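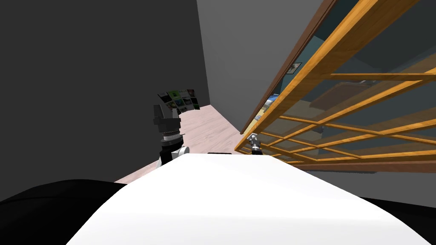

Feng-yi Wei writes that her container has shown "Gate out, empty" for six days and asks whether the booking is lost. It is not. That status means the empty unit has left the depot and has not yet been checked in at the port. The next line appears when the terminal at Tromalbridge scans the full container at the gate.

Stundus Container Tracking: Frequently Asked Questions
Last updated Tuesday, August 25, 2020

What do I enter in the search box?
Enter the container number: four letters followed by seven digits, no spaces or hyphens. The fourth letter is U for nearly all freight containers. You can also search by bill of lading number or booking number. Select the matching type from the list first, or the search returns "No record."

Where do I find the container number?
It is on the bill of lading, in the column next to the seal number. It is also painted on the doors and both sides of the unit. The seal number itself cannot be tracked.

The page says "Invalid check digit." What is wrong?
The last digit is calculated from the first ten characters. If one of them is mistyped, the result does not match. The usual errors are the letter O for zero and two digits swapped.

How often is the data updated?
Terminal events are loaded every hour. Vessel positions are loaded every four hours while the ship is near the coast. On open sea the position may stay the same for a day or more. Rail events from the Wakasetti inland terminal are sent in one batch at night and show up the next morning.

Why did my arrival date change?
The date shown is the carrier's estimate. It is replaced each time the carrier sends a new schedule — we do not keep the earlier one on the page. To keep a record, use "Save history" before the vessel sails.

What does "Transshipment" mean?
The container is taken off one vessel and loaded on another at a port between origin and destination. The vessel name on your page changes after the second loading is confirmed. Until then the first vessel is still listed, even if it has already left.

My shipment is less than a full container. Can I track it?
Yes, with the house bill number issued by your forwarder. Status lines for the shared container apply to your goods up to the unpacking warehouse. After that, contact the forwarder. Shipments handled through Ho use a reference starting with H, which has to be entered in full.

Can I track several containers at once?
Paste up to 46 numbers, one per line. Registered accounts can upload a file of up to 1000 numbers in CSV format. Duplicate lines are skipped without a warning.

How long are records kept?
Searches cover the current voyage and any voyage completed in the past 266 days. Older records are available on written request. Containers are reused, so check the voyage number before relying on an old result.

What is error 631?
The carrier's server did not answer in time. Wait ten minutes and search again. If the error is still there after an hour, send us the container number and the carrier's name through the contact form.

Can you release or reroute my container?
No. Stundus displays status data only. Release, customs holds and changes of destination are handled by the carrier or its local agent.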